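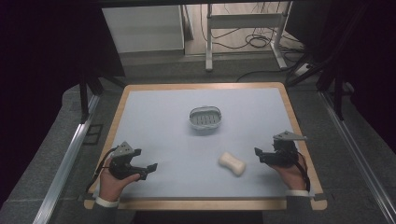
Can a robot tidy up a bathroom sink yet, like put the soap back in its dish and straighten up the rest? I clean 9 vacation rentals and I'd love to hand off the boring bits.

Mekomau
Not in any way you could buy and plug in this year, as far as I know. There are arms in labs that can pick up a bar of soap and set it down where it goes, and some of them look pretty slick doing it, but that's one job at one table with somebody standing by. Your sinks are all different, the light's different, and guests leave hair ties and toothpaste caps all over the place. I fix packaging machines for a living and even there, with the same box coming down the line all day, we still get 2 or 3 stoppages a shift. Soap is a mean thing to ask for, too. It's slippery, it gets skinny as people use it, and if you squeeze too hard you leave dents in it (ask my kids).

Bangera
I'll be a little more cheerful than that! My robot vacuum does the whole downstairs while I'm at work and I haven't pushed the big one since January. So machines do chores now, they just do the flat ones. Anything where you have to grab stuff and put it somewhere else is a lot further off. What gets me is how fussy hands are — you feel the bar start to slide and you tighten up before you even think about it. A machine has to learn that somehow, and one way people go about it is having a person do the job over and over with a gripper in each hand and recording it. I'd guess the folding and putting-away stuff shows up in hotels way before it gets to people like us.

For your rentals I'd get a vacuum for each place with hard floors and keep doing the sinks yourself. Mine was 146 bucks on sale.

Palari
switch to pump bottles, problem solved. I did it in 4 bathrooms and never scrubbed a soap dish again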